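Noticeboard > Help wanted > Kitchens and homes

Kitchen tidiers wanted for the Zomwood shared houses, December start

Hello! I'm Noemi Rizzi and I look after the kitchens in the shared houses at Zomwood. I'm after a couple of cheerful, practical people to come and help me sort them out over the winter, and I'd love to hear from you if you're the sort who can't walk past a messy cutlery drawer without wanting to tip it out and start again.

The job is easy to explain. People move in, they bring their own bits and pieces, they move out again and leave half of it behind. By the end of the year the tables have turned into storage and the cupboards are full of lids that fit nothing. We go in, clear the table, put things back where they live, bag up what's finished with and leave the place so that somebody could sit down and have their dinner. Then we do the next one.

A lot of it is small stuff. Chopsticks, teaspoons, bag clips, takeaway sauce sachets (so many sachets), things that have wandered off from wherever they belong. You pick each one up and you decide. I like that part more than I probably should, and I've found that people either take to it in the first hour or they spend the whole morning looking at the clock.

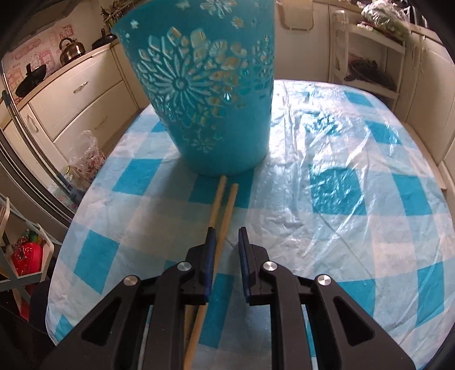

Géza Hajdu wrote to me after the last notice went up to say that I ought to be stricter about bins on tables, that a bin belongs on the floor even when it's a clean one, and that anybody taking the job should be told so before they start. Well, Géza, consider them told! My own habit is to put the bin up on the table while I'm clearing it, which saves my back, and down it goes again once the cloth has been wiped. He and I will never agree on this. You may do it either way as long as the table gets a proper wash afterwards.

Talking of cloths, most of our tables have one, often a checked one, and some have a clear plastic sheet over the top as well. Please lift the plastic and wipe underneath. Crumbs get in there and so does tea, and if you only do the top it'll look lovely and smell odd by the weekend. The sheets crease if you fold them, so roll them, or drape them over a chair back while you work.

Kettles and pans stay out on the worktop if that's where the house keeps them. I'm not trying to make every kitchen the same. If the big pot lives next to the kettle and everyone knows it, leave it there. Plants get a drink if they're thirsty. Bags of food with something still in them get closed up and put in a cupboard, and if you don't know what it is, ask in the house before you throw it away (I once binned somebody's entire stock of dried mushrooms and I still feel bad).

What I can offer: £92 a day, paid at the end of each week, and lunch, which I cook and which is usually soup. We begin at 9.30 in the morning and we're done by 3. Gloves, cloths and bin bags come from our store on Jonlow, so you needn't bring anything apart from shoes you don't mind getting splashed. There's a bus stop 300 metres from the first house, and the walk up is flat.

You don't need experience and I won't ask for a CV. You do need to be all right on your feet, happy to chat to people who are trying to make toast round you, and gentle with other people's belongings. A chipped bowl might be the one somebody's gran gave them. If you can't lift heavy boxes, say so and we'll work round it, there's plenty to do sitting at a table with a tray of cutlery.

To put your name down, drop a note through the door of the Bíró office or leave one at the front desk, marked for Noemi. Tell me which mornings you could do and whether you eat lentils. I'll ring you back in the evening, normally after 7, and we can arrange for you to come and do a trial morning (paid, of course). Please don't be shy about it if you've only got one morning a week, I can nearly always fit that in.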